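Chapter 6
Reflected Light in Rooms

6.1 Introduction

The earlier chapters dealt with light that travels straight from a source to a surface. In most rooms this direct light is only part of what reaches the eye. The rest has met a wall, a ceiling, a floor or a piece of furniture at least once on the way. This chapter sets out how to estimate that part, how surface finish changes it, and where the simple methods fail.
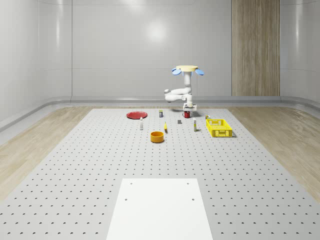
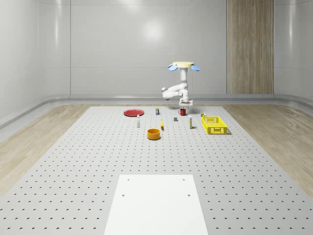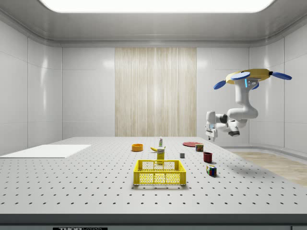
Figure 6.1 Rendered interiors with a perforated gray work surface.

Light arriving at an opaque surface is either reflected or absorbed. The share reflected is called the reflectance of the surface and is written as a number between zero and one, or as a percentage. A reflectance of 50 percent means that half of the arriving light leaves the surface again. The absorbed half is turned into heat and plays no further part in the lighting of the room.

Reflectance depends on the wavelength of the light. A red paint has a high reflectance at the long-wave end of the visible range and a low one elsewhere. For general lighting work a single value is used, weighted by the response of the eye. The single value hides the color of the surface, and it should not be used where color must be judged. Section 6.7 returns to this point.

6.2 Matte and glossy surfaces

Two surfaces may have the same reflectance and look quite different. An ideal matte surface looks equally bright from every direction. Fresh plaster and unglazed tile come fairly close to this behavior. An ideal mirror sends each ray off at an angle equal to the angle at which it arrived, on the other side of the line drawn at right angles to the surface.

Common finishes lie between these limits. Gloss paint consists of a colored layer that scatters light and a smooth outer skin that reflects a small part of it as a mirror would. The skin reflects only a few percent of light that arrives head-on, but the share rises steeply as the light comes in at a shallow angle. For this reason a varnished floor that seems dull underfoot can show a clear image of a window at the far end of a corridor.

The methods in this chapter treat all surfaces as matte unless stated. The error in the average light level is usually small. The error in the predicted glare can be large, and glare is treated separately in Chapter 9.

6.3 Repeated reflection

Consider a closed room in which every surface has the same reflectance, r. A lamp gives out a quantity of light, F. All of it lands on some surface, and the amount reflected is rF. This light crosses the room and lands again, so that the second reflection gives r squared times F, the third gives r cubed times F, and so on. The total light landing on all surfaces is the sum of the series:

F + rF + r²F + r³F + ... = F / (1 − r)

Dividing by the total area of the surfaces, A, gives the average illuminance, E:

E = F / [A (1 − r)] (6.1)

The factor 1 / (1 − r) shows how strongly the result depends on finish. With a reflectance of 40 percent the factor is 1.67. With 50 percent it is 2. At four fifths it reaches 5. Repainting a dark room in a pale color therefore has more effect than the change in reflectance alone would suggest, and the effect grows as the surfaces approach white.

Equation 6.1 gives an average over every surface, including the ceiling. It does not give the light level on a desk. It also takes no account of furniture, which adds area and nearly always lowers the average reflectance.

6.4 Average reflectance of a mixed room

Few rooms have one finish throughout. The usual practice is to replace r with an average in which each surface counts in proportion to its area:

r = (r₁A₁ + r₂A₂ + ... ) / (A₁ + A₂ + ... ) (6.2)

A window counts as a surface of low reflectance at night, when light reaching it from inside mostly passes out of the room. Drawn blinds should be entered with their own value. An open doorway is treated in the same way as an unshaded window unless the space beyond is itself well lit.

The area average is sound where the surfaces are evenly lit. It is less reliable where most of the light falls on one of them. In a room lit only by uplights, the first reflection takes place almost wholly at the ceiling, and the ceiling value should be applied to that first step before the average is used for the remainder.

6.5 Measured and assumed values

Reflectance can be measured with an illuminance meter and a reference card of known value. The method, given in full in Appendix C, compares the brightness of the surface with that of the card under the same lighting. It is suited to matte surfaces only.

Laur and Bai applied the method in 14 classrooms at Gramenska and compared the results with the values assumed at the design stage. Walls agreed well. Floors were consistently darker than assumed, and the difference was greatest near entrances. Stankevičius later repeated the work in the Hamora building during November and found the same pattern for floors, with a further loss on ceilings near supply air outlets.

Two lessons for design follow. Values taken from a new paint sample should be reduced before use, and floor values should be chosen with the cleaning schedule in mind. A floor is a weak contributor to light on a desk, but it matters a good deal for the brightness of the ceiling in rooms lit from above.

The next section applies Equations 6.1 and 6.2 to a small office with one window wall. Readers who have not met weighted averages before should work through Exercises 1 to 3 before going on.

© Bolier Technical Texts | Contact the publisher | Back to top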